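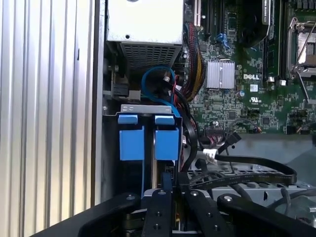
Side off, blue caddies, and the cable knot I have been putting off for months.

Quick one tonight, dinner is in the oven and I have 30 minutes. I promised an update on the old Dell and then went quiet for ages, sorry. Three of you asked. One of you asked quite rudely.

So. The tower. It has lived under the desk in the back bedroom since we moved and for the last year or so it has been the box that holds all the photos, the scanned letters, the tax stuff and 41 albums I ripped from CD one very dull winter. It was free. An office was clearing out and it was this or a fax machine. It has never once complained until lately, when it began making a noise like a wasp in a biscuit tin. Only on cold mornings. Then on all mornings.

First job was to get the side off and have a proper look, which I hadn't done since I put the second drive in. I like the inside of these old office machines. Everything has its place. Green board, big silver heatsink more or less in the middle, DELL printed next to it in white in case you forget what you bought. The power supply is a pale thing up in the corner with a grille of little slots underneath, and every one of those slots collects fluff if you have carpet. We have carpet.

Dust first, then. I do it the slow way. Soft paintbrush in one hand, hoover hose in the other, nozzle held well back so it catches what the brush lifts and doesn't go near the board. Plug out of the wall, obviously. I also hold the power button in for a few seconds after unplugging, a habit I picked up from my first job and have never looked into. Touch something metal. Take your jumper off if it's the crackly sort. Mine is the crackly sort.

Took 20 minutes and the brush went from cream to the colour of a pigeon. The fins on the heatsink are the fiddly bit, you have to go along them and not across or you just pack the stuff in tighter. An old toothbrush is too stiff, I tried that on the last machine and bristles came out and stayed there. I used one of the Nosen brushes from the art shop, the wide flat one. Meant for watercolour. Very good for computers, never painted a thing with it.

Then the drives. This is the part I really like about this case – the two blue plastic carriers, side by side in their cage. Squeeze, slide, done. I have owned posh cases where getting a drive out meant taking off both sides, losing a screw down the back and saying things. Blue plastic wins.

The wasp was the left hand drive. I'd half hoped for a fan, fans are cheap. Ran it with my ear near it (don't write in) and there was no doubt. It still reads fine and everything on it is copied to the other one AND to the little Plindex box in the wardrobe, so no panic, but I'm not trusting it with the letters any more. New one ordered. It should be here before December, the shop says, in the voice of a shop that has no idea.

Someone will ask why I don't just put it all online. I do, some of it. But the scans are enormous, our upload is rubbish and I like knowing where things are. They are under the desk. Next question.

Cables. Right. The cables.

I have strong feelings on tidy cables and no evidence of it in my own house. There's the bundle of black ones that comes curving down by the drive cage, the red, black and yellow power wires going up past the power supply, and a blue SATA cable that makes a great loop beside the cage and then goes off round the back of it like it's avoiding someone. That one is my fault. It was the only cable I had in the drawer and it's much too long for the job. Works perfectly. Annoys me every time the side comes off, then the side goes back on and I forget for another year.

So this time I actualy bought a short one. And a pack of the hook and loop ties from Bekis, the ones on a roll that you cut to length, instead of plastic zip ties, which I always pull too tight and then have to snip with nail scissors right next to something important. The plan:

short SATA cable in, long one back to the drawer
power wires gathered in two places, fairly loose
black bundle tucked towards the cage so air can get past
spare connectors folded back and tied, no dangling
nothing touching the heatsink, ever

I'm leaving all of that until the new drive comes as there's no point doing it twice. It'll take me an evening. I would like it to take an hour but I know what I'm like, I'll end up cleaning the ribbed side panel with a cotton bud.

Things I'd forgotten since last time, writing them down so I can find them next year:

The drive cables unclip at the drive end much more easily if you wiggle along the long side. Not up and down.

Take a photo before you unplug anything. Then take another one, closer.

Screws in an egg cup. Not on the carpet. I found one from the PREVIOUS time under the skirting board, so that's where that went.

Don't do it on the bed. It seems like a good idea, it's a nice height. Crumbs, fluff, static, and then you have to sleep in it.

Label the drives. I had not labelled the drives. I now have a bit of masking tape on each with the month on it and what it's for. One says PHOTOS + LETTERS and one says COPY OF SAME, which will make perfect sense to me and no one else.

It's back together for now with just the good drive running and it's so quiet I keep checking if it's on. The desk lamp hums louder. I never noticed that before and now it's all I can hear, so that's the next job, thanks very much.

A reader asked last time if these old towers are worth keeping going at all. Depends what it's for. Mine is slow to start and I wouldn't want to edit video on it. But it serves files to the laptop and the telly, wakes up when I need it, and it has a lid I can take off. My sister's nice thin one (a Yu something, very pretty) is glued shut and when the battery went that was nearly the end of it. I know which I'd rather have on the kitchen table with a paintbrush.

Oven's beeping. Will post again when the drive's in and the blue cable has been retired. If anyone knows of a quiet one that isn't silly money, comments are open, and yes I fixed the comment box, it was set to approve only and I had a pile of you waiting in there since the spring. Sorry about that aswell.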